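Talk notes — plugging in two fans with two arms
Nurkasholm shared workshop night, March 2024

Slow down on the intro. Last time ran over. Water.

Open with the rail. Both arms on one aluminum rail, front edge of the cell. Rail took longer than the arms did, say that early, gets people on side. Frame is extrusion, walls papered (bamboo, Elaheh picked it). Build has a name now, Rernunow, don't explain the name, takes 4 minutes.

Then the job. Fan cords, one power strip on the floor, arms do the plugging. Sounds dumb. Is hard. Leave the slide up while I talk thru it. 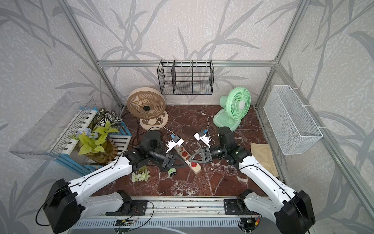

Henrique Caldeira
Workshop member, arm wiring and software, Rernunow build

Why plugs. Everybody does blocks. Blocks forgive you. A plug has to go in straight or it doesn't go in. Cord pulls back on you the whole time too — cord is the real problem, spend time here.

Cords: never lie the same way twice. We tried tying them up neat, runs looked great, arms learned nothing usefull. Now we just drop them wherever.

Strip sits diagonal. Ask the room why. (Straight in, the two wrists fight over the same space. Diagonal gives each arm a side.)

Clutter. Two fans, beige one and mint green one, wire baskets on the rails, plant in an amber vase, crate painted like piano keys. We want stuff in view. Shiny marble-look floor was Rizwan's idea, I argued against it, I lost. Reflections were bad for a month. Fine now, mostly.

Next slide, left gripper low over the floor near the flowers, right one down by the green fan's cord. Point at the cord loops. Picking up the cord is its own step, don't skip it.
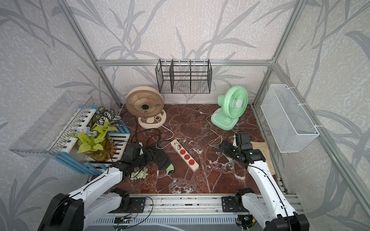 Numbers, keep it quick

2,693 attempts logged so far. First 300 thrown out, wrist mount was loose and we didn't know. Tell the loose bolt story ONLY if there's time.

Good day is 30 clean runs before somebody has to go home. Resets are slow — unplug, drop cords, step back, go.

What broke: thin wires at the left mount, over and over. Still hanging loose, yes I know, Sebastião has already told me. Strain relief is on the April list.

Grip. Want the plug body, not the cord. Grab the cord and it swings, then you're chasing it. Show the right arm with the plug just above the strip, left arm staying out of the way. Let them look before talking.

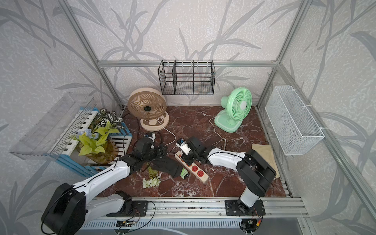
Right gripper holding a white plug over the strip, left arm hovering.

Questions probly: cost (Danish has the sheet), can it unplug (separate task, worse), code (ask me after).

Thank Elaheh, Rizwan, Danish, Sebastião. Sign-up list is by the door. Laptop charger!! don't leave it again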